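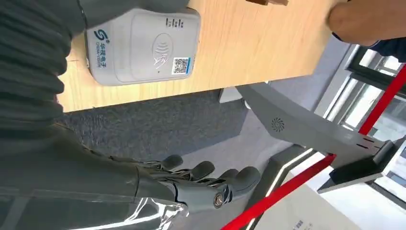
What does Plivden do all day?
We run front desks. When you walk into a trade show, a museum or a big office and someone checks you in at a table, there's a fair chance the table, the card reader, the belts and stands and the sign-in list came out of our van.

I started Plivden with 4 folding tables and a phone number, mostly because I'd spent too many mornings stuck in badly planned lines (I'm a terrible waiter!). Last November we signed in 2,434 visitors at the Urneo hall, our biggest job so far, and I still have the list.

We're fussy about tables. A pale wood top looks friendly, and the reader goes near the edge where people can reach it without leaning. Belts come next — I like a red one, you can spot it from across a room — and I walk the line myself with a bag on my shoulder before the doors open.

Our storeroom is behind the Meinecke building, 79 Marnov Street. Ring the side bell, the front one has been broken for ages. If you're planning something for up to 3,000 guests, send me a floor plan and your door times and I'll sketch a layout for you. Small events are welcome too, and yes, we bring our own extension cords.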